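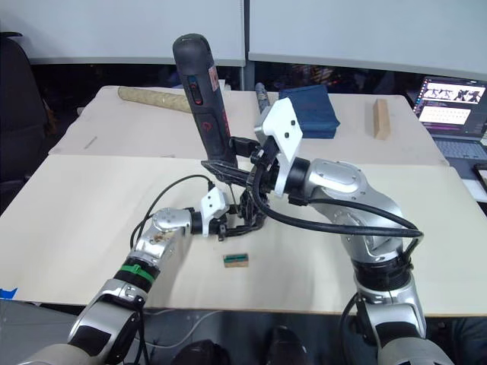

5. Two-Arm Tool Handling: Setting Up the Screwdriver Task

This section covers the Rundora two-arm package fitted with the standard black-fingered grippers. It assumes that both arms are bolted down, homed, and showing a steady ready light on the Harju controller. If you have not finished homing, go back to Section 4.

Revised 9/20/24. Replaces the February sheet, which had the wrong torque setting for the finger screws.

5.1 Before you start

You will need:
A cordless screwdriver or small drill with a straight body
The wooden practice block with the green stripe
The hex key from the Trurnow accessory bag
Tape for marking the table

1. Put the controller in Hold. The arms stay where they are and do not respond to the task program.

2. Take the battery out of the tool, or lock the trigger if the battery is built in.

3. Lay the practice block on the near table, between the two arms, with the stripe facing up.

4. Move anything you don't need for the task to the far table.

CAUTION: Keep hands out of the space between the grippers whenever the controller is in Run. The arms can move from a standstill without a warning tone.

5.2 Checking the wrist cables

Each arm has a cable that leaves the wrist in a wide loop. The loop has to be long enough for the wrist to turn all the way in both directions.

1. With the controller in Hold, press the release button and turn the left wrist by hand to its stop. Watch the loop. It should open and close without pulling on the connector.

2. Turn the wrist back the other way.

3. Check that the threaded connector is finger-tight. Do not use pliers.
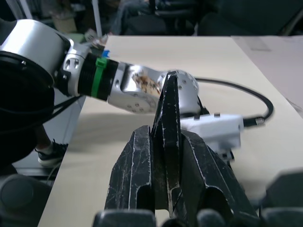
4. Do the same on the right arm. If a loop catches on a joint, loosen the nearest strap, feed a little more cable toward the wrist, and tighten the strap again.

5. Look over the gripper fingers. Scratches and scuffs on the plastic are normal wear and don't affect the grip. Replace a finger if it is cracked or bent, or if it moves when the screws are tight. Finger sets are sold in pairs under part number 411.

Note: Wipe the arm housings with a damp cloth only. Solvent cleaners will dull the finish and can get into the joint seals.

5.3 Loading the tool

1. Select Load Tool on the controller. The right gripper opens.

2. Hold the tool upright between the fingers with the working end down. Keep your own fingers on the top of the body, clear of the gripper.

3. Press Close. Wait for the click before you let go.

4. Tug the tool lightly. If it slips, raise the grip setting by one step and load it again. The factory setting is 138. Do not go past the red mark on the dial.

5. Select Meet. Both arms move to the middle of the near table at slow speed, and the left gripper stops close to the lower end of the tool. 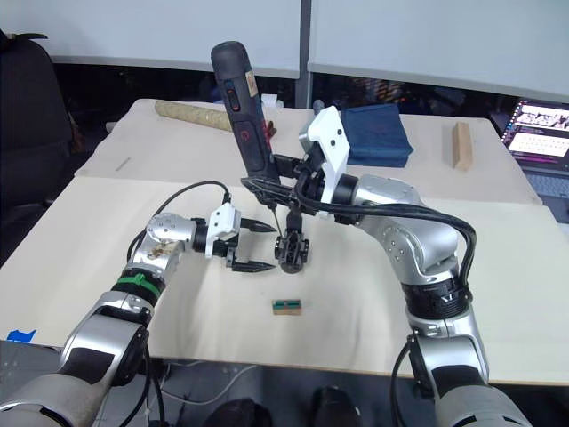

Figure 5-3. Tool held in the right gripper, left gripper open.

6. Check the gap between the left fingers and the bit. They should not touch. Use the Left/Right keys to adjust, then press Save.

7. Refit the battery or unlock the trigger. Keep the controller in Hold while you do this.

5.4 If something goes wrong

Code 684 on the display: the right gripper closed but did not sense a tool. Reload the tool a little lower in the fingers.

The arms stop before they reach the middle: the table height entered in Section 3 is probably wrong. Measure again from the arm base and not from the floor.

The tool leans after loading: the body is tapered where the fingers close. Move the grip point up or down to a straight part. Rubber pads for tapered tools are in the Cunau add-on kit.

The left gripper stays closed after Meet: press Open Left once. If there is no movement, switch the controller off, wait one minute, and home both arms again.

For anything not listed, contact Hạnh Tạ at the support desk and have the serial number from the controller door ready.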